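3.2 Layout of the reheating corner

The second site, referred to here as the Bindville room, was arranged to study how small appliances are used when they stand outside a fitted kitchen. Previous work by the authors at Jirkitstead dealt with built-in counters of standard height, where the microwave oven has a fixed place and the surface on either side of it is kept clear. Many small households and shared offices have no such counter. The oven is placed on whatever table is available and shares that table with plants, cables and other items that have nothing to do with food.

Two tables were used. The microwave oven was assigned to a white rectangular table on slim legs, and a toaster oven to a round wooden table to the left of it. Decorative items were left on the tabletops during all sessions. Maeng had proposed clearing them, as was done at Jirkitstead, but a cleared surface would have removed the condition under study – the need to find a place for a cup or a plate among things that already occupy the table. The office chair was likewise left in the room. Its position was not fixed, and participants were free to move it.

Each session consisted of 16 short tasks drawn from a common list. The tasks concerned the placing, heating and removal of a single item, the closing of the door and the return of the item to a free part of the table. Participants were told which item to use but received no instruction on where to stand or sit, or where to put the item afterward. The time allowed for each task was 60 seconds.

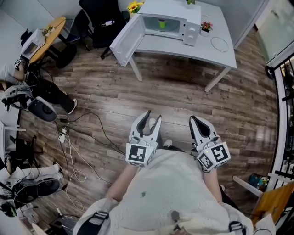 Figure 4. The Bindville room, with the microwave oven open and a green cup on the turntable. The round table with the toaster oven is at left.

The direction in which the door opens proved to be of some importance for the layout. The door of the microwave oven swings to the left, toward the side of the round table, while the control knobs are on the right (Figure 4). The potted plant with red and pink flowers stands to the right of the oven, on the same side as the knobs. A participant who wishes to set down a cup close to the controls must therefore take the plant into account. The artificial sunflowers behind the oven were not expected to affect the tasks and are not considered further.

Free surface was recorded separately for each table before the first task and after the last. The procedure follows the scheme described by Aoun in the Conau report, with one change: cables lying on a tabletop were treated as occupying the area they enclose – a loop of cable is seldom used as a place to set down a cup, even where the surface inside it is bare. Plants were measured at the base of the pot only. Leaves or flowers extending over the table were noted in the remarks column but were not deducted from the free surface.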